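Pre-session checklist for hand-guided and remote teaching, with my comments

I run the cloth-folding bench at Erklow, and this is the list I go through before I show the arm anything, whether I'm pushing it about by hand or driving it from the leader handles at the desk. The short lines are the checks. The chatty bits underneath are mine, and you can skip them once you know the bench (I'd still read the one on grip force every time, sorry).

Last gone over in February, after we moved the bench away from the radiator.

BEFORE POWER

1. Stop button within reach of the person teaching. OK
Sit down first and then reach for it. I used to check this standing up, which is daft, as I teach sitting down and my arm is a good bit shorter from the chair. If you're working from the desk, the desk has its own button and you check that one as well.

2. Both stop buttons pressed and released, one at a time. OK
Press, look for the red light on the controller, twist, wait for it to clear. The desk button felt a bit gritty when I twisted it. It works, but I've put it on the snag list.

3. Base clamps tight. OK
Hand tight and then a quarter turn with the bar. Any more and you'll mark the bench, and I've already had one telling-off over that.

4. Cables clear through the whole reach. OK, with a note
With the power off, walk the arm by hand through its lowest and furthest positions and watch the cable the entire way. It was a touch snug at full stretch to the left, so I let out a little slack at the second clip. Please don't pull it tight again because it looks untidy! It needs that loop when the wrist turns.

5. Fingertips clean and both pads seated. OK
Wipe them with a dry cloth. Fluff builds up at the edge of the pads and you won't see it unless you tip the hand towards the window. I push each pad sideways with my thumb, and if it shifts at all it comes off and goes back on properly.

6. Wrist camera lens wiped, picture live on the desk screen. OK
Wave a hand in front of it. A frozen picture looks exactly like a working one until something moves, and when you're driving from the desk you really are relying on it.

HAND GUIDING

7. Speed limit set to the teaching value. OK
It's the lower of the two settings on the Vurkaseck controller. It goes back to the higher one after a restart, every single time, so if you've restarted for any reason come back to this line.

8. Arm holds its own weight when let go. OK
Lift it to chest height, take your hands away slowly and keep them close. It should stay put. Mine sank a tiny amount and stopped, within what the Daltlow bench sheet allows. If it keeps sinking, don't teach with it. Power down, put the tag on and come and find me.

9. Hands on the grey collar only. OK
Everyone wants to steer by the fingers, me included, it just feels natural. But the fingers can be told to close while you're holding them, and the collar can't pinch you. Hair tied back, lanyards off, sleeves up. I took my bracelet off too, having once spent a silly few minutes getting it unhooked from a cable clip.

REMOTE CONTROL

10. Leader handles lined up with the arm before you connect. OK
Match the pose by eye, then check the numbers on the screen. If you connect with the handles somewhere else, the arm will go and meet them, and it doesn't ask first. Wait for the green bar.

11. Second person told, out loud, that the arm is live. OK
"Arm live" is all you need to say. Wait for an answer. A nod counts if you saw it.

12. Delay check. OK
Small wiggle on the handle and watch the arm directly, then watch it on the screen. I had nothing I could feel on the arm itself and a slight lag on the picture. If the picture is dragging, close the Jin viewer and open it again, and do slower moves in the meantime.

GRIP AND CLOTH

13. Grip force on the cloth setting. OK
Right, the one I nag about. The setting is 3 for knits and 8 for the heavy stuff, and somebody (quite possibly me) had left it on 8. A hard grip on a knit won't hurt anyone through the cloth, but it will leave a mark, and the mark then turns up in every showing you record afterwards. The arm also learns the squeeze you showed it, so you end up with a robot that grabs a jumper as though it were a rope.

14. Test pinch on the actual cloth for the session. OK
Pinch, lift a little, hold, have a look, put it down. Don't use the rag from the drawer, it's much stiffer and tells you very little. I look at how the cloth gathers at the tips. A bit of bunching is fine. What I don't want is the knit trapped up near the knuckles, where it can get drawn into the linkage.

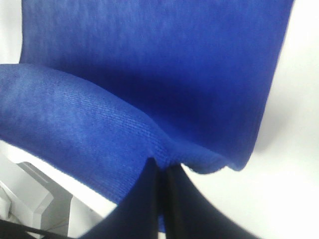 Reading time: 8 minutes

I was happy with that pinch. The blue knit is gathered right where the tips come together and there's a thick fold rolling over on the left. With that sort of bulk I go slower on the next move, as a fold like that can hide the fingers from whoever is driving and it's easy to think you've let go when you haven't.

15. Release check. OK
Open fully and then move away, in that order. It sounds obvious, but when you're driving remotely there's a strong urge to do both at once, and that's how cloth gets dragged off the bench. Keep your free hand in your lap. If something snags, open the grip from the desk, press stop, and only then go in and free it by hand.

16. No loose threads or labels near the fingers. Snag
Found a long thread on one of the spare cloths and snipped it. The scissors weren't on their hook, so that took far longer than it should have. Scissors go back on the hook, please!

RECORDING THE SHOWINGS

17. Enough disk space for the session. OK
I plan on 35 showings and stop there even if it's going well. By the end my wrists are tired and my moves get jerky, and jerky showings are a safety matter as far as I'm concerned, because the arm will copy them later at whatever speed it's been given.

18. Break taken. OK
After every 9 showings I get up, shake my hands out and let the arm rest in its park pose. Disconnect the handles before you stand up. I knocked one with my elbow once, and the arm gave a very cheerful wave at the shelf.

19. Bad showings thrown out there and then. OK
If you bumped the bench, dropped the cloth in a strange place or reached in halfway through, bin it straight away. Don't save it and mean to sort it later. I've got a folder of those and I don't trust a single one of them.

FIRST PLAYBACK

20. Everyone back behind the tape. OK
That means the person who taught it as well. It's tempting to lean in and see whether it does the fold the way you showed it. Watch from the desk.

21. Slowest speed, hand over the stop button. OK
Not pressing, just over it. I let the first playback run right through without touching any other setting. If you're not sure about a move, stop it. You can run it again, and you won't get any grief from me for a stop that wasn't needed.

22. Park, power off, handles disconnected, tag turned over. OK
Check the park pose by looking at the arm and not only the screen.

STILL OPEN

Gritty twist on the desk stop button. Works, needs cleaning or swapping before the next long session.

Tape on the floor is lifting at the corner by the door. I've pressed it down with my shoe, which I know isn't a repair.

Grip force left on the wrong setting. I've stuck a note on the controller. If you change it for the heavy cloth, put it back to 3 when you're done, and write it in the log either way.

Scissors hook. See line 16.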